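Talks > Food and Home > Speaker notes
Home Talks Speakers Notes Contact
We use cookies to remember your settings. Accept | Manage

In Praise of the Lid
Speaker notes, Shivam Sandhu, Lukgate Home Cooks Evening, February 6, 2023

OPENING (slow down, I always rush this bit)

Hello Lukgate! Thank Madhu Rastogi for the invite and for saying yes when I told her I wanted to talk for 30 minutes on pot lids. Ask for hands: who owns a lid that fits no pot in the house? Wait for the laugh. Keep my own hand up.

I love pots, but I love lids more. A lid changes what a pot can do. Lid off, you lose water and the sauce gets thick. Lid on, you hold the steam in and the food cooks from the top as well as the bottom. Lid tipped a little to one side, you get something in between, and that's where most of my weeknight cooking happens (beans, dal, tomato sauce, all of it).

WHY GLASS

People get snobby about glass lids. I used to! My first good pot came from Joshi, the kitchen shop in Maten, and it had a heavy metal lid, and I lifted that thing every two minutes to check on the rice. Every time I lifted it, out went the steam. Then I moved to glass and my rice got better within a week, just from leaving it alone.

Things to look for when you're shopping: a rim that sits flat all the way around, a knob you can get your whole hand on, and enough space under the knob that your knuckles stay off the glass. Pick the lid up in the shop. Put it down again. Listen to it. A rattly lid in the shop is a rattly lid on the stove.

Picture goes up now. Light blue pot, clear lid, shiny silver rim. Point at the knob, because I could talk about this knob all night: wide flat gray base on the glass, short chrome collar, beige-gold disc on top. Somebody sat down and thought about that.

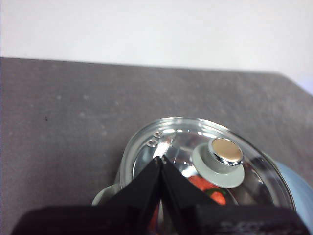 KNOBS AND HANDLES

Chrome near a burner gets hot, so keep a folded towel within reach. If the knob spins, look at the underside of the lid for a screw. A quarter turn usually fixes it. Don't crank it, glass hates that. (Tell the Dunach story here: holiday cottage, loose knob, soup for 14, lid in the soup.)

Lift the far edge first so the steam rolls away from you. Act this out with the spare lid from my bag.

CARE

Let a hot lid cool before it goes near cold water. Old toothbrush for the groove where the glass meets the rim, you will be amazed and a bit upset by what comes out. Dry it standing on its edge.

Stop using a lid with a chip or crack in the glass. I know it's hard, I kept one far too long.

STORAGE

Pass around the dish rack. Lids stand up in it like plates, and it fits in a deep drawer. The other way I like is lid upside down on its own pot, knob pointing in, next pot on top with a cloth between.

QUESTIONS

Likely ones: oven use (check the maker's limit, and the knob often has a lower limit than the glass), induction (that's the pot, the lid doesn't care), universal lids (fine, bit wobbly, I own two).

Remind people the lid swap table is by the door and stays open till May. Bring the orphans!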